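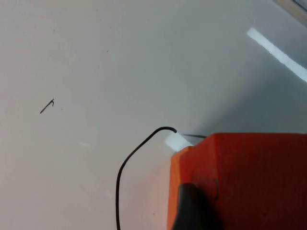 Slide 1. Pale tabletop, thin black cable.

Filed under: Home & Workspace / Talks and Handouts

Speaker notes: "The Top of the Table," Lovstead Saturday talks

Leave the first slide up while folks find their seats and finish their coffee. Say good morning, thank them for coming out on a Saturday, and mention that the handouts are on the chair by the door (please take one, I printed 60 and I do not want to carry them home again).

Start with the surface. I love a pale table and I will happily go on and on about them, so watch the clock here. Gray-white, matte, light enough to show you every speck that lands on it. Ask people to look at the left side of the slide and then the right. Warmer and lighter on one side, cooler and darker on the other, and it's the same tabletop all the way across! When I chose the paint for my own table I held the sample up at one end only, and I spent the whole of January wondering why the other end looked like dishwater. So take your sample and walk it around. Try it in the morning and again with the lamps on.

Then the little specks. There are a few on the slide if you look closely. Pass the cloths around at this point. A soft cloth, barely damp, and go in one direction toward yourself. I used to scrub in circles and I got shiny patches on a matte top that way, and they never did come out.

(Pause for questions. Somebody usually asks about white vinegar. I don't use it on painted tops, and I'd try it underneath first.)

Now the cable, which is what most of you came for. Point to the curve: it hooks over to the left and then drops down almost straight. I want people to notice how strongly a thin dark line reads on a light surface. You could have 13 pale things on a table like that and your eye would still go to the black cord.

Two ways to go from here. You can match it, meaning a white or gray cord on a pale top. Or you can leave it black and give it one clean path to the edge, with a clip underneath so it doesn't wander back. I do the second at home. Show the Rusoreck clips, the small ones, and let people handle them. Don't pull a cord tight to make it look neat. Leave an easy bend where it comes out, like the one on the slide, and put your slack under the table.

Mention color too, if there's time. Orange-red beside gray-white is a lovely pairing and I wish more people were brave enough for it. One strong block of it is plenty on a desk.

Break for 20 minutes. Tea is in the side room.

After the break: Fondow trays, drawer liners, then the sorting exercise with the cord box. Remind everyone to label both ends.

We use cookies to remember your preferences. Accept all | Manage settings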